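Setting up your league in Zivar

I run a small soccer league with Zivar, and these are the steps I wish I'd had on day one.

1. Open Zivar, tap New League and type a name. Mine's called Onura Cup.
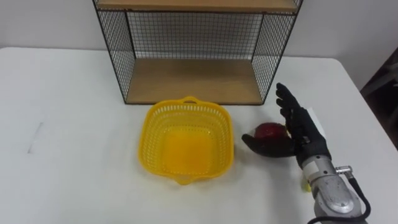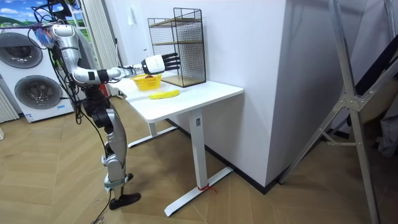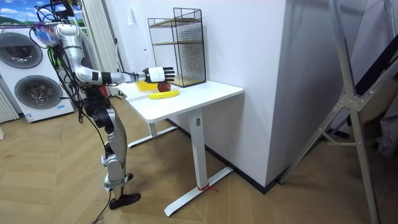 2. Add your teams. I put in 4 to start - you can add more until the first kickoff.

3. Set the half length. We play 40 minutes.

Note: player names can be pasted in one go. I did 108 that way!

Caution: don't tap Publish before you've checked the fixtures. I did, and had to redo the whole of August.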